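About Joken

Joken teaches robots by showing them. We're a small company of 12 people, and what we do all day is take a robot arm through a job the way you'd walk a new coworker through it, over and over, until there is enough good practice on record for the arm to learn from.

We started with 2 people and one rented room. Chutima Luangrath had spent years programming arms the usual way, typing in one position after another, and she was sure there had to be a friendlier way to do it. Tracey Inskip had come from packing lines and knew how much of that work lives in people's hands (try writing down how you square up a stack of cartons!). They put the two things together, and Joken grew out of that.

How we teach

We work in two ways. In hand guiding, the teacher takes hold of the arm and moves it through the job while it records every joint. In remote control, the teacher sits at a desk with a small handheld controller and the arm follows along, which suits longer jobs and lets somebody in one town teach an arm in another. Most of our teachers end up with a favorite, and they will argue for it over lunch.

Before a new lesson goes anywhere near a real machine, we try it in simulation. Our simulator is called Dallia, and it's where new teachers get their first hours of driving too. You can bump into anything you like in there, start over, and go again.

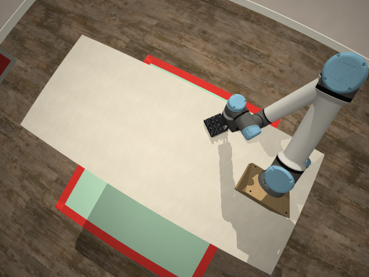 Start with the table bare and just drive for a while, Tracey Inskip tells every new teacher, and don't think about picking anything up until you can stop the tool where you meant to stop it. It sounds slow. People come out of it with lovely smooth recordings, though, and smooth recordings are what the arm learns best from.

Our library

Every finished run goes into Talukder, our shared library. It holds 2,984 demonstrations of 23 different jobs, mostly picking, stacking and sorting. We keep the clumsy ones as well, tagged so that we can find them, and we get a surprising amount of use out of them!

Come and try it

Each October we open the workshop for visitors and let anyone have a turn at the controller. Kids tend to be very good at it. If you'd like to teach with us, no robotics background is needed: new teachers go through Zaltow, our paid training course, and start on the simulator the first morning.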